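Lab Notes / Handling & Grasping
Last updated: July 21, 2025

The slow-hands result holds up

We've been sitting on this one since March and I'm so glad to finally write it up! The question Manuela Marras brought to the Mirnitz group was a plain one: when people record demonstrations with a hand-held gripper, does it matter how they close it? Most of us let the fingers snap shut. Manuela asked everyone to pause just before contact, then squeeze slowly, and she trained one policy on each style. Same tables, same objects, same 18 people recording (everybody did both styles, in mixed order). That gave us 1420 demonstrations in all, and the phone pickups were the part I was most curious about, with all that slick, shiny back to slide on.
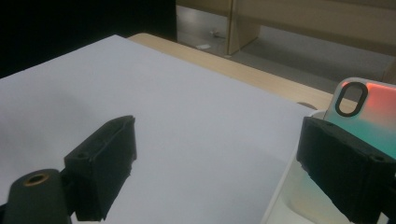 Kaisu Kinnunen wrote in after the preview talk to say she'd want to see the pause tested by itself, without the slow squeeze, before anyone credits the squeeze with anything. In her own recordings at Mollcombe, she added, the pause alone cleaned up a lot of the bad approaches.

It's a fair point, and we've only partly answered it. We threw out 149 demonstrations where the person forgot which style they were on, and a good many of those turned out to be pause-only. So we trained a small third policy on them, pretty much for fun. It landed between the other two, closer to the slow one. That's a tiny set and I wouldn't lean on it, but it does point Kaisu's way.

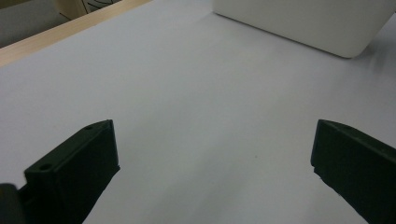
The slow policy's biggest gain came at the approach, before anything is touched. It lines up first and then commits, and when it's off to one side it backs up and tries again, something the snap policy almost never did. We think the pause gives the model a run of nearly still views with the fingers apart, like the wide gap over bare tabletop here, where both tips are in view and it's easy to judge where the middle is. Snap recordings race through that moment. The Daneshvar baseline smooths motion after the fact and got us part of the way, though it can't put back views that were never recorded.

The slow style does cost time, and people grumble about it for the first 2 sessions. Pause-only gets a proper run next, with fresh recordings, and Kaisu has agreed to look over the plan before we start.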